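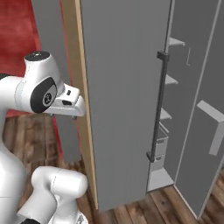

Fridge door open, grey inside face showing.

Leftovers wanted! (Well, the people who eat them.)

I'm putting together a little book on what people in Carnelwood do with the odds and ends of a week's cooking, and I need households to keep a food diary for me in August. I don't mind if you're a brilliant cook or you live on toast – I once had cold rice and pickle for three dinners running and was perfectly happy.

You'd write down what you cooked, what was left and where it ended up, for seven days. Scribbles are fine, spelling is your own business, and please don't tidy up your habits for my sake (if the soup went down the sink, say so!). Afterwards I'll ring you for a chat and very likely pinch a recipe.

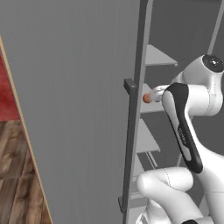

I'd especially love to hear from people who live alone, as I've got plenty of big families already, and from anyone who works nights and has breakfast at teatime. Every household that finishes the diary gets £100, paid by bank transfer once we've had our chat. You need to be over 18 and living in Carnelwood or Jullon.

To join in, write to Heriberto Escobar (that's me) at Flat 3, 229 Sosia Road, with a phone number and a line or two on who you cook for.

Posted 18/05/2020

Comments

M. Jabłońska: Does batch cooking count? I freeze nearly everything.

Heriberto: Yes please, just note what goes in and what comes out!

Pudding Fan: My husband eats the leftovers before I can write them down. Letter's in the post anyway.

Recent posts
Stale bread, nine ways
Allotment swaps in Jullon
Typist wanted for handwritten recipes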